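Closing a cardboard box with one arm: what the wrist camera sees
Project report, Robotics Practical 2
Joris Bosman
August 1, 2019

1. Question

In our course every student had to choose one household task and ask one measurable question about it. I chose the closing of a small cardboard box. My question is the following: when the gripper comes very near to the box, does the picture from the wrist camera still contain enough information to decide if the edge of the cardboard lies between the fingers?

The question came from a failure in February. My first controller was able to find the box from a distance without difficulty, but in the last part of the approach it often pushed the flap away, or closed on air. When I looked through the recordings I saw that the detector gave no result at all in the final moments. It was trained on pictures where the complete box is visible, and near the end the box is never complete.

2. Set-up

The arm is the Esum that belongs to the practical room, with the two-finger gripper. For the software I used Dondidance, the recording tool that an earlier student group wrote and that Segers now maintains for the course. It saves the wrist picture together with the joint positions and the opening of the gripper. The camera cannot be turned separately, so it always looks where the hand looks.

All trials were made on a stone worktop, with a plain white box. I did not choose white to make it hard, it was simply the box we had, but later I understood that it is a difficult choice. White cardboard next to white cardboard gives very little contrast, and one panel can only be separated from the next by a thin shadow.

3. Method

I collected 139 approaches by guiding the arm by hand. From these I cut 1000 single pictures, all from the last part of the movement. Each picture received one of 2 labels: "edge between the fingers" or "edge not between the fingers". I did the labelling myself, and one week later I repeated a part of it without looking at my first answers. In most cases I agreed with myself. The disagreements were nearly all in pictures with strong motion blur.

Then I compared two classifiers. The first one gets the whole picture. The second one gets only a strip around the fingertips, which is possible because the fingers enter the picture from the same side every time. Both were trained in the same way, on the same approaches, with 5 repetitions and a different random start each time. I took care that pictures from one approach never appeared in both the training and the test part. In my first attempt I forgot this, and the results were much too good.

4. Results

The strip classifier was better in all 5 repetitions. The difference was small when the picture was sharp and clear when it was blurred. I think the reason is the background. The worktop has a strong pattern, and the classifier with the whole picture seems to learn parts of this pattern instead of the cardboard. When I covered the stone with grey paper for a few extra tests, the difference between the two became smaller, which supports this idea but does not prove it.

A second observation was not planned. The cut ends of the cardboard, where the corrugation is open, were more useful than the flat surfaces. There the texture changes in a short distance, and some of it remains in the picture even with blur. The long folded edges were worse – a fold and a shadow look almost the same to the classifier.

5. Problems

The yellow finger pads are very bright, and the automatic exposure of the camera reacts to them. I fixed the exposure after the first recordings and threw the older ones away. I also lost one afternoon to a loose cable at the wrist, which I mention only for the next student.

The larger weakness is that I used only one box. My supervisor at Avolbridge asked if the result would be the same for brown cardboard, and I cannot answer this.

6. Next steps

I would like to use the label not only for a yes or no, but to slow the arm down when the classifier is not sure. At the moment the speed is constant until the fingers close, and much of the blur comes from this. A slower last part would probably help both classifiers, and the comparison should then be made again from the beginning. The recordings and the label file are in the course folder, under my name, and the next group can use them freely. 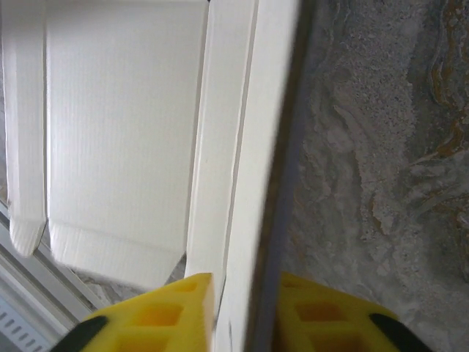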